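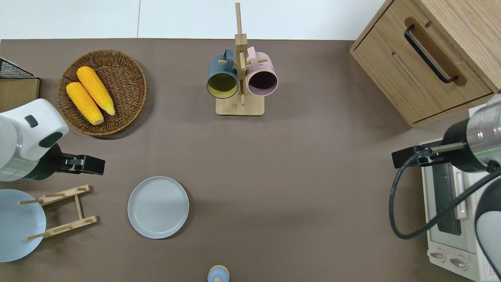

The long table at Trillcombe, left hand and right hand both at rest.

By the second week of September the narrator of this story, which is to say me, had stopped dreaming about anything except mugs. I would be walking along a beach, or sitting in my grandmother's kitchen in Skudby with the radio going, and somewhere in the middle of it all there would be a mug on a peg, and I would know with a terrible certainty that I had to get it down without spilling the sea.

I had come to Trillcombe to choose between 2 pairs of fingers. That was the whole job, when you put it plainly, and my aunt did put it plainly, every Sunday on the telephone. "Still the fingers?" she would ask, and I would say yes, still the fingers, and she would tell me what was coming up in her garden, and we would both feel a little better for it.

The first pair was called the Collet. It was short and stiff and closed with a small dry click, like a purse. The second was the Hamero, softer at the tips and slower to make up its mind. I was supposed to have no favorite. I had a form to fill in for each attempt, with a box for the grip, a box for the slip, and a wide box at the bottom for remarks, and I am afraid I was the only person in the history of the firm who ever filled the wide one. "Took the corn very politely," I wrote once, and I was asked, kindly enough, to keep to millimeters.

The corn was easy, as it happens. Corn has all those bumps to hold on to, and a wicker basket gives a little when you nudge it. The flat gray plate was another matter. A plate lying on a table is the most stubborn thing in the world, and the Collet would come down beside it and pinch, and pinch again, and the plate would slide away across the brown tabletop as calmly as a swan. The Hamero did better with it, folding itself under the rim after a good long think. I would have given it the plate outright.

But then came the mugs, a dark teal one and a pale pink one, hanging on either side of the same wooden post, so close together that you could not fuss with one and leave the other in peace. I had grown fond of those mugs. I used to set them on their pegs in the morning, teal to the left, pink to the right, and wish them luck under my breath - and I don't think I was ever quite joking. The Hamero went in softly, felt its way along the handle and lost heart. The Collet went straight in, clicked, and lifted, and for a moment the pink mug hung there in the air between one life and the next.

I remember the evening of 22/09/2020 because it rained so hard on the roof that I could not hear the motors. I had got to attempt 229, and there were 4 more on the sheet, and by rights I should have gone home and left them for the morning. Instead I made tea in a third mug, an ugly brown thing which had never been asked to prove anything, and sat on the stool with my coat on and looked from one arm to the other. The little green lights were on. I thought of my grandmother, who had one good hand and one bad one for as long as I knew her, and who held the bowl with the bad one and stirred with the good, and made the best dumplings in Skudby.

I got up and fetched the small screwdriver. It took me until past 7 to fit the Hamero on the left and the Collet on the right, and my tea went cold, and I had to rewrite half the settings because the controller had never been told that its two hands might be different. Then I put the plate down flat, hung up the mugs, and pressed the button.

On Sunday my aunt asked if it was still the fingers. I said it was, and that I would need a new form.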